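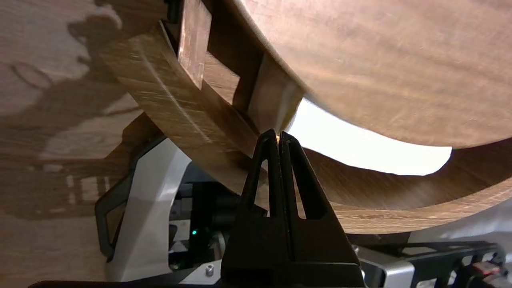 Indoor humidity in Worndale swings more than most people assume, and I have been logging it since I moved here. Wood takes up and gives off moisture across the grain far more than along it, so a wide part changes width while its length stays nearly constant. A large round disk of wood with a curved ring below it, joined by upright supports, is a good case to think about: if the disk is solid lumber, it will go slightly oval over a year, and a bent ring, with its grain running along the curve, will hardly follow.

The logger is a cheap unit on a shelf in the back room, away from the window and the heating vent. It records every 30 minutes. In June I moved the interval from 4 minutes, which filled the memory with readings that barely differed. I also keep a second sensor in a sealed jar with a salt slurry as a check. The two drifted apart by 2 points over the winter, so I now apply an offset in the spreadsheet.

Amado Manalastas asked whether a humidifier would do the job. It helps in January if the doors stay shut. Mine covers 500 square feet on paper and less in practice, and the tank needs filling every evening.

Next I want to compare the upstairs hallway, where the readings lag the back room by several hours. I suspect the plaster. The raw file for the hallway goes up when the battery in that unit has been replaced.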